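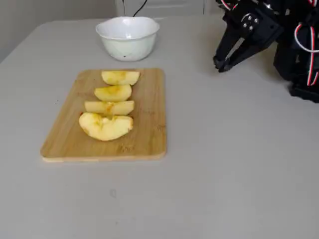

Holding the Color of a Cut Apple

An apple begins to brown when the knife opens its cells. An enzyme in the flesh meets oxygen and the phenols stored nearby, and the products of that reaction darken. Peeling adds surface and so adds browning. Four peeled slices on a cutting board, with a white bowl standing behind them, is about as small as a fruit course gets, and most of the variables are already present.

Variety comes first. Of the apples grown at Nivstead, Leite is the slowest to turn and the one most cooks ask for. Korkon browns quickly but has the better acid. The orchard's oldest planting record, from 1733, lists neither.

Thickness matters more than is usually allowed. A thin slice has a large surface for its weight and softens in any soaking liquid. A thick one keeps its bite but is awkward to eat with the fingers. Cut from pole to pole, following the core, and the pieces hold together when lifted.

Salt water is the cheapest treatment. Dissolve a half teaspoon of fine salt in a cup of cold water, submerge the slices for five minutes, then rinse. Lemon juice works by lowering the pH, though it is easy to taste. A deep bowl with a narrow foot suits the job - the fruit stacks, and less liquid is needed to cover it. A peeled Leite of 176 grams will fit in a bowl holding 270 milliliters, with the liquid added last.

Boards deserve some attention. Bamboo and similar woods take up juice along the grain, and the marks stay. Wipe the surface with cold water before cutting and again after, and keep a separate board for onions. Oil it once in April and once in the fall.

Set slices in a single column if they are to be served from the board. Air reaches more of each piece than it would in a pile, so the treatment has to be done properly. Treated Leite can be left out for some 40 minutes at room temperature. Korkon should go to the table at once.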